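**2026-10-18**

Hello again from upstairs!

I promised in the last letter that I'd stop talking about paint (we're done with paint, it's white, it's staying white) and tell you about the furniture instead. So this one is all tables. If you came for the Ledmont walking routes, scroll down to the end, there's a note about those and you can skip my feelings about wood grain entirely.

When we took the loft in September I had a very firm plan. I wanted one enormous table. I'd seen one in the showroom at Barrios, a great slab of a thing that would have seated the whole office and probably a wedding party, and I went as far as measuring the stairs for it. The stairs said no. I measured them again a day later in case they had changed their minds, and then I sulked for a bit and started looking at smaller ones.

What we ended up with is a mix. The long dark one came from the Plitham office sale, and it is the piece I like best in the whole room. Dark brown top with plenty of grain in it, white legs, and long enough for two people to spread out without their elbows getting into a fight. I'd worried it would look gloomy, but with all the white walls up here it gives your eye somewhere to land. I put it square to the wall on the first day, like a sensible person. Then I walked past it and nudged one end, and walked past again and nudged it some more, and now it sits at a proper diagonal and I've decided that's how it lives.
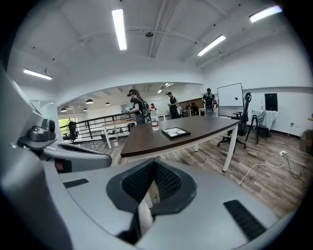

I've had more opinions about that angle than about anything else we've done, including the rent. The case against it is that a slanted table eats floor space, and I can't argue with that. The case for it is that you can get all the way past without turning sideways, and when you sit down you're facing into the room and not staring at a wall two feet from your nose. I worked at it square for one morning and at a slant for the rest of the week, and I know which one I wanted to come back to. It also means that when somebody wheels the whiteboard over, everyone can see it from their own chair.

Speaking of chairs – the black mesh kind with the tall headrest is wonderful for about an hour and then I slide down in it like a toddler. I've been told there's a lever. I've found 5 levers' worth of knobs and handles on various chairs over the years and none of them has ever done what I hoped. If you come to visit and you know your way around one, I will trade you a good lunch for a lesson.

The lighting gets a mention too, as so many of you wrote in to ask if we were keeping the office panels. We are! I had planned on hating them. I even priced up a set of softer lamps from Pakus and had the page open for days. But there's a real pleasure in being able to lay out a big sheet of paper at the end of the afternoon and see every line on it, and the little dark dome pendants through the arch take the edge off when you look that way. I may still buy one floor lamp for the corner. One. Please hold me to that.

Then there's the pale table. It has a light wooden top and white metal legs, and I nearly sent it back because I thought it would look like a mistake next to the dark one. I tried it in a few spots, and it kept looking like it was waiting for a bus. Then I moved it over by the black railing, along the edge of the upper level, and it finally settled down. It's lighter in every way, color and weight both, so I can shift it by myself when I want to sweep behind. I've taken to opening the mail over there, and it's where I wrote most of this.

The floor ties the two together better than I had any right to expect. It's wood-grain laminate, gray and brown planks all mixed up, and there's enough of both shades in it that neither table looks out of place. I didn't choose it (it came with the lease) and I'm a little annoyed at how well it works after all the time I spent on samples for the last place. 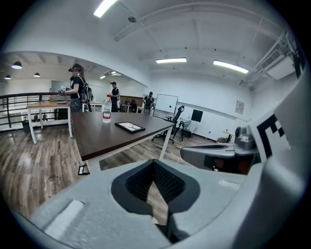 *The dark table and the pale one, with the railing on the left.*

A few things I've learned, for anyone furnishing a big room on a small budget:

- Leave the tables where the movers drop them for a day or two before you start fussing. You'll find out where people walk.
- Tape on the floor is your friend. I marked out the Barrios table in tape before I gave up on it, and just seeing the size of it made giving up a lot easier.
- Buy secondhand tops and don't fret about matching them. Do check that the legs are level, though. I shimmed one of ours with folded card and it's been fine ever since.
- Keep a rule about what stays out overnight. Ours is that anything can sit on the tables during the day, water bottles, tablets, whatever, but the tops get cleared before the last person goes down the stairs. We manage it more often than we don't.

Still on my list: a coat rack that doesn't tip over, something tall and green for the end wall, and a rug, possibly, if I can find one I won't trip on. I've looked at 7 so far and they were all either too fancy or too fluffy. Reply to this email if you have a spare one rolled up in a closet somewhere. I'm not proud!

And for the walkers: the new Ledmont route sheets are at the printer. There are six this time, including the short loop along the river that so many of you asked for, and they'll go out with the next letter.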